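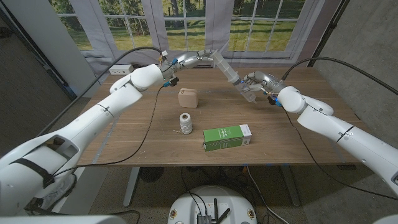
Well, the Durnau night bus is back! I got the word from Domnica Ursu at the town office, and after two years of begging rides home from my sister I did a little dance in my kitchen.

The first run goes out on Sunday, December 24, 2023, leaving Stimska station at 11:40 p.m. and getting into Durnau a bit after midnight, with a stop at Jadgate if somebody rings the bell. Yes, they picked Christmas Eve (I asked twice). Ursu told me the late shift at the hospital had been pushing for it, and the town wanted them home for the holiday.

You may remember the old route got cut when ridership dropped to 14 people a night. Then in September a petition went around the Saturday market and picked up nearly 2000 names, mine included – and my handwriting is awful, so I hope they counted it. The town is putting in enough money to run the bus through spring, and then they'll look at the numbers again.

A single ride is $2, and kids under 12 go free. The bus seats 44, bikes go on the front rack, and dogs are fine on a leash. You can pay the driver in cash or use the same pass you use in the daytime.

One thing to watch – the Jadgate stop has moved across the street, next to the pharmacy, while they fix the sidewalk. I'll be on that first bus with a thermos, so come say hi!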